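Selling club scarves and kit at home matches: a project report
Malathi Arumugam and Pavithra Nadar
24th September
Shares 2 | Comments 3

We looked at how a small sports club sells branded goods to its own supporters, and whether ordering in advance works better than keeping stock. The club was Marar Hockey Club, which has a table by the entrance on home match days and no online shop. Our supervisor was Torunn Lindqvist.

Until March the club bought scarves, hats and drinks bottles in bulk from a supplier called Witico. The smallest order was 60 of any one item. Scarves sold well in winter. The bottles did not, and a good part of the first order is still in the store cupboard. Gopinath Annamalai, who keeps the club's sales book, let us copy out the entries for last season.

We gave a short paper survey to supporters and got 215 back. It asked what they had bought, what they would buy again, and what they thought a fair price was for a scarf. People who came to most home matches had usually bought one scarf and saw no need for another. Parents of junior players wanted items with the child's name on, and the club has never sold these.

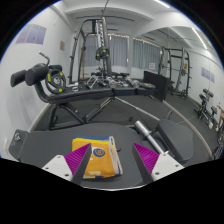

The second part of the work was a trial of advance orders. Supporters filled in a form and paid half when they ordered. The forms were sent to a second supplier, Wetier, which prints in small numbers but charges more for each item. Delivery was slower than we had been told. The first batch missed the match it was meant for and had to be handed out at training.

The profit on each scarf was lower with Wetier. Against that, the club had no unsold stock at the end of the trial. When we counted the leftover bottles as a loss, the two methods came out closer than Gopinath expected.

There are limits to these results. The trial covered one club and part of one season. Only people at the ground filled in the survey, so we know nothing about supporters who have stopped coming. We also changed the form after the first week as the size box was confusing, and three orders had to be checked by phone.

We suggest that the club keeps buying scarves in bulk and takes advance orders for anything with a name on. Bottles should not be reordered until the old ones are gone. Rajeshwari Shetty helped us with the price tables, which are in Appendix B.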